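Review: the Vollport open day, and the two-armed bottle opener at the end of it

Posted September 2022 in Days Out, Sort Of

I have paid good money to stand in worse queues than the one at Vollport, so let me say first that the open day was free, the car park was free, and the tea was free until they ran out of cups. I went to see the Vollonard, which has been promised to the public since May and which the leaflet calls "a pair of hands for everyday work". I own a pair of hands for everyday work. I wanted to know how worried they should be.

You go in through the old loading bay, collect a sticker, and get walked past a good deal of shelving. The first stop was Midach, who make the software and had brought a very long slide show. I counted myself lucky to be near the door. If you go next time, skip it and head left, where the Sleiman stand has a sorting belt you can throw things onto. Children had found this already and were not giving it up.

The Vollonard has its own corner, grey panels behind and a white table in front, and a rope about 2 metres back. The rope is too far away. You watch the real thing over somebody's shoulder and then look up at the screens, which carry the view from one of the wrists and another from a camera trained on the table. I ended up preferring the screens. From the wrist everything looks enormous and slightly alarming, like being operated on by a bouncer.

The job on show was a bottle of peach oolong tea with a screw cap. One hand takes the bottle by the sides, the other comes down on the cap from above. That is the whole act. I have seen longer queues for shorter acts. 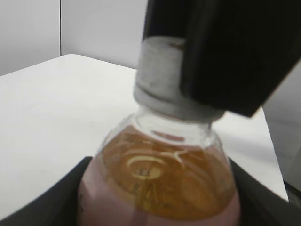
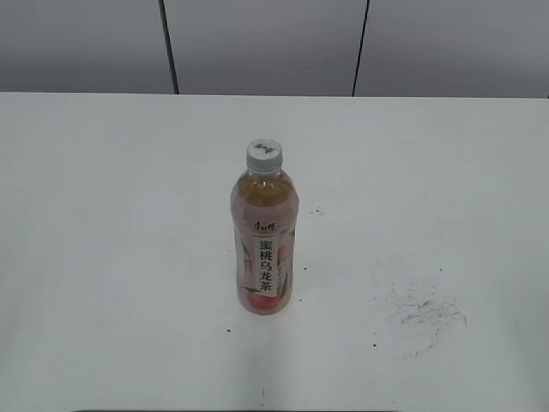 The Vollonard at the cap, seen from the wrist, then the tea by itself on the table.

What I liked: it is gentle. I had expected a plastic bottle to come off badly from a grip like that, and in the runs I watched the sides stayed bottle-shaped. It is also quiet enough to talk over, which the man with the microphone did, at length. And they let it fumble in public. On one go the top hand slid off, went back up, had what I can only call a think, and came down again. My own approach in that situation is to fetch a tea towel.

What I liked less: the pace. A run takes the better part of a minute, and then a person in a polo shirt steps in and puts everything back where it was. When I asked whether it could manage a jam jar I was told jars were "on the roadmap". Pickles too, apparently. It would also have been nice to see a different drink, or a bottle lying down, or anything at all that the thing hadn't been practising on.

Then there is the money. You can't buy one. You can hire the pair of arms for £300 a day, with 50 per cent off if you commit to a long stretch, and setting up costs £3000 on top. For that I would want the tea poured as well.

The café does a decent cheese scone. Toilets are back by the loading bay and badly signed. There is one bench near the Vollonard and you should take it when you can, as the runs are slow and the floor is concrete.

Vollport open day: four stars, would go again, would bring a cushion.
The Vollonard: three stars. Good grip, nice manners, no hurry. My hands can relax for now, though I'm keeping the tea towel.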